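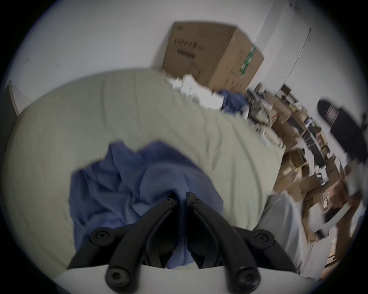

Workshop Tips > Small Machines > Grippers and Hand Tools

Looking after a two-finger gripper: what I bother with and what I skip

Most maintenance advice for hand-held grippers reads as if it was written by whoever sells the grease. The Mesby leaflet wants a full strip-down every month. I've been using the same kind of tool on cloth for a couple of years and have done that twice, and both times it went back together worse than it came apart. So take what follows as one person's habits, and be as suspicious of mine as I am of theirs.

Fingers first. Cloth work sheds lint, and lint gets into any groove it can find. Run a dry toothbrush down the length of each finger before you start and again when you stop. Skip the spray cleaners. I tried the Wulleck one and it left a film that held more fluff than I'd had to begin with.

Check the tips by closing them on a strip of printer paper. Pull gently. If the paper slides out on one side and drags on the other, the fingers don't meet square. People will tell you to bend them back. Please don't. Loosen the fixings at the base of the low finger a quarter turn, close the grip by hand, and tighten up again with it closed. That cures it more often than a new finger does, and costs nothing.

Hex sockets: use a proper key that fits all the way in. The ball-end kind is fine for spinning a screw in and poor for the last bit of tightening. Push the key home, turn until it's snug, stop. I have never seen a good case for thread glue on a part you take off every few weeks, whatever the forums say.

The small screws near the tips are the ones that go missing. Put a dab of nail polish across the head and onto the finger. If the line is broken next time you look, the screw has moved. I was doubtful about this one too, but it caught 3 loose screws in December alone.

Testing: a wrinkled cloth on a mattress is a better check than a block on a bench. A block forgives almost anything. Soft cloth on a soft surface shows up a weak pinch right away. My last count was 352 grabs with 138 on the worn tips, and the worn ones dropped the cloth far more. Whether the Chidiac replacement tips are worth the money I can't say. Mine felt the same as the plain ones from Kernby after about 2 weeks.

Storage: fingers slightly open, nothing resting on them. A shoebox will do. The padded case is nice if somebody else is paying.

Posted 2018-12-12 in Workshop Tips

Contact | Send us a tip | Back to top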